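Speaker notes, Tenumska housing evening, August 15, 2024
Talk: What we learned from one year of home exchange

Slide 1. Say good evening, wait for the people at the back. Ask who has lent their home to a stranger before. 

Slide 2. Cadalau began as a list on paper. Today it has 3,091 member homes, and 900 of them are in small towns. Speak slowly with the numbers. Explain that no money goes between the members, only the yearly fee to the office.

Slide 3. Trust. Most members are afraid of damage before the first exchange. After it, they complain mostly about missing information: how the stove works, where the trash goes, which key is for the cellar. Colored tags cost very little and they save a phone call late in the evening. 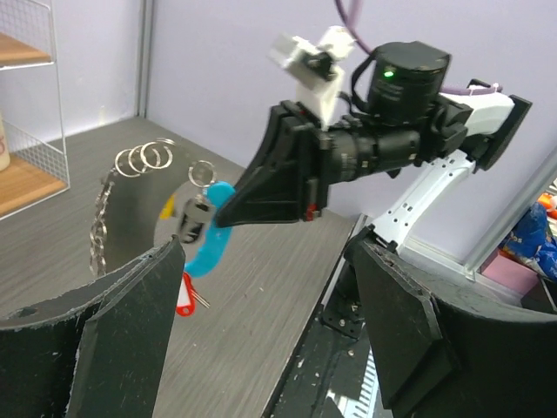 One member in Tveit wrote to us that she disagrees, the keys were never her problem, it was the neighbors, who did not know that guests were coming and rang her three times in one morning. Read this in full. Then pause.

Slide 4. So we changed the welcome sheet in January. It has now a line for the neighbors. Since then 1,179 sheets were sent in, and around 1,723 exchanges were made. Mention that one sheet can serve for several exchanges, otherwise somebody asks.

Slide 5. Skidedell joins us this winter. Show the map only if there is time.

Questions. If insurance comes up, say that the rules are different in each country and give the office address. Water is under the desk.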